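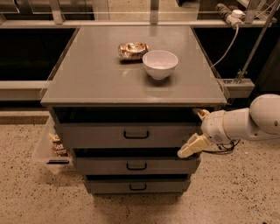 Marta Kravchuk and Gwion Morgan got married in Zelinberg last December, and a few people asked how we did the planning. I was maid of honor, so I'll put it all in one thread.

1/ They got engaged at the top of the Todetberg trail. Gwion had the ring in a glove. Marta said yes before he got the glove off.

2/ First guest list had 500 names on it. Both mothers had added everyone they ever worked with. We got it down to 70 over one long weekend and a lot of tea.

3/ Venue was the upstairs hall at Gosenier. It fits the number they wanted and they let you bring your own cake. Ask about heating if you book in winter — it costs extra and it's not on the price sheet.

4/ Bravo did the music. Two sets with a break for speeches. Send them the first dance song a month ahead, they like to practice it.

5/ Speeches: we said 2 minutes each. Gwion's uncle went 20. Put him last if you have an uncle like that.

6/ Vows were in Ukrainian and Welsh, with English printed on the back of the menu. Several people told me that was their favorite part.

7/ Things I'd change: book the hair person earlier, and put someone in charge of coats.

8/ Marta says the dress is for sale if anyone is a size 8 and tall. Message me and I'll pass it on.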